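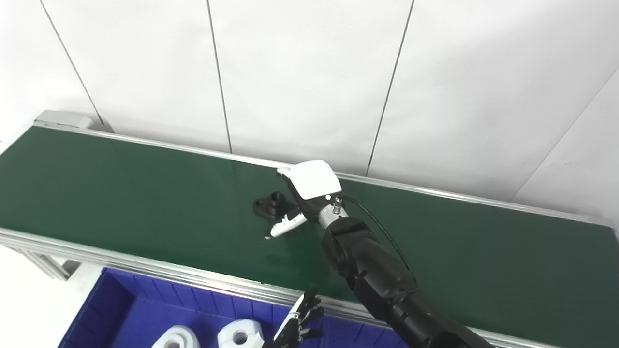
Figure 3. Sorting task during a remote-control demonstration, seen from the head camera. A black part lies on the green belt next to the gripper; two white parts are in the blue bin.

3.2 Collecting demonstrations

All demonstrations for the sorting task were recorded at the Cokberg test cell. The operator stands at a separate desk and wears a headset that shows the head camera view. Two hand controllers drive the arms. Moving a controller moves the matching arm, and the trigger sets how far the gripper or hand closes. When the trigger is released past its stop, the arm holds its last position, so the operator can rest or reset a controller without disturbing the workpiece.

Figure 3 shows the view the operator works from. The belt crosses it at a slant, and the bin is close to the robot, in front of the near rail. We kept this layout for the whole study. In an early trial in May the bin stood behind the belt, and operators often lost sight of it when the arm reached across. Those recordings are not used here.

A demonstration starts when the operator presses a foot pedal and ends when the pedal is pressed again. During this time we store the camera images, the joint positions of both arms, and the commands sent by the controllers. Commands are stored before smoothing. The Bestier controller applies its own filter, and training on filtered commands made the learned motion lag behind the part in our first tests.

We recorded 100 demonstrations from 5 operators. Three of them had used the system before. The other two were given a practice period in which nothing was recorded. Operators were told which parts belonged in the bin but not how to grasp them. As a result the data contain several styles. Some operators came straight down on the part, and others slid one finger along the belt until it touched the side. We did not try to remove this variation.

Demonstrations in which a part was dropped were kept if the operator picked it up again within the same recording. We found these useful, as they contain the only examples of recovery. Recordings with a lost controller signal were thrown out and repeated.

3.3 Comparison with hand guiding

For comparison, a smaller set was collected by hand guiding. The operator holds the arm at the wrist and moves it through the task while the joints are kept loose. We used the Grasso method for gravity compensation with the gains given in Table 6. Hand guiding was easier to learn, and the paths were shorter. Its drawback is that the operator's own arms often enter the camera view, so the images differ from what the robot sees when it runs alone. Policies trained on this set did well when given joint positions only and poorly when given images.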